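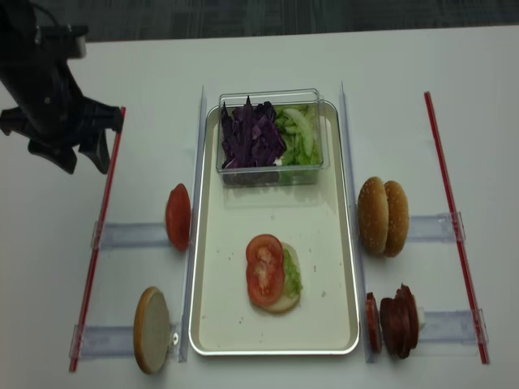
How Does a Banking App Know It's You?

Imagine you have a piggy bank, but it's invisible, it lives far away, and you can only reach it through a phone. Pretty amazing, right? Millions of grown-ups do this every day when they open a banking app. They check how much money they have, pay for piano lessons, or send a cousin some birthday money, all before the toast pops up.

But wait a minute. If anybody can download the app, how does the bank know who is holding the phone?

Great question! Let's find out.

Step one: Who goes there?

Think about a secret clubhouse. Somebody knocks, and you can't see them through the door. You might ask for the password, or listen for the special knock. A banking app does the same kind of thing, only much faster.

There are different sorts of clues it can ask for. One is something you know, like a PIN or a password. Another is something you have, like the phone that the bank has already met before. And then there's something you are, like your fingerprint or your face. (Look closely at the tip of your finger. See those swirly lines? No one else in your class has the same ones, even if you have a twin in there!)

Many apps ask for 2 clues, and that's called two-factor authentication. It's a big mouthful, so try saying it fast. Authentication just means proving you are who you say you are.

Why is a second clue so helpful? Let's say a sneaky person finds out your aunt's password. Uh-oh! But they don't have her phone and they don't have her thumb, so the door should stay shut.

How hard is a PIN to guess?

Let's do some number detective work. If a PIN had just three digits, it could be anything from 000 to 999. Count them all up and you get 1000 different PINs! Add one more digit and there are ten times as many. Add another and it's ten times as many again. A PIN with 6 digits has a whole million possibilities. Wow!

A computer could zoom through a million guesses quickly, so the bank has another trick. After a few wrong tries, the app locks itself. No more guessing! The real owner then has to prove who they are in a different way.

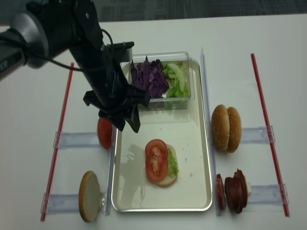

By the Gridau Kids Desk
Filed under: Computers and Money | Reading time: a snack break

Step two: Scrambling the message

Okay, so the app knows it's you. Now your message has to travel to the bank, zipping through the air and along cables, passing through lots of other computers on the way. What if somebody peeks?

That's where encryption comes in. Encryption means scrambling a message so that only the right computer can unscramble it. People have been sending secret codes for thousands of years, and you can make one yourself with a pencil!

Try this one. Move every letter one step forward in the alphabet. A turns into B, B turns into C, and Z goes all the way back around to A. Now the word CAT becomes DBU. Can you work out what EPH says? (Move each letter back one step. Woof!)

Your code would be pretty easy to crack, since there are only so many steps you could move. The codes in a banking app use enormous numbers and very tricky math, and even a super speedy computer would be stuck on them for longer than anyone could wait.

Step three: The bank checks the list

When your scrambled message arrives, the bank's computer unscrambles it and asks some questions of its own. Is there enough money in the account? Is this a normal sort of payment for this person? If something looks odd, the bank might stop and send a message that says, "Hey, was this really you?"

Let's follow a pretend payment. A girl in the town of Prikano wants to buy a kite from a shop called Plisa. It costs 20 dollars. Her dad opens his app and presses his finger on the phone. Clue accepted! He types in the amount and taps Send. The message gets scrambled, whizzes off, gets unscrambled, and the bank checks his account. Yes, there's enough! The bank takes 20 dollars off his number and the shop's bank adds 20 dollars to the shop's number. No coins went anywhere. All that happened in roughly the time it takes to sneeze!

Be a password champion

You may not have a banking app yet, but you might have a password for a game or for school. A good one is long. You could stick together a few silly words that don't belong with each other, like purplewalrusladderjam. (Don't use that one, though. Everybody reading this page knows it now!)

Never tell your password to friends, even best friends. Telling the grown-up who looks after you is fine. And if a message pops up asking for your password, show it to a grown-up before you tap anything.

Words to remember

PIN: short for personal identification number
Encryption: scrambling a message to keep it secret
Authentication: proving you are who you say you are

Try it at home

Write a secret note in your own letter code and leave it under somebody's cereal bowl on Sunday morning. Don't tell them how many steps you moved the letters. How long do they take to crack it?

Next time: What happens inside a cash machine? We'll visit the one on Shboul Street!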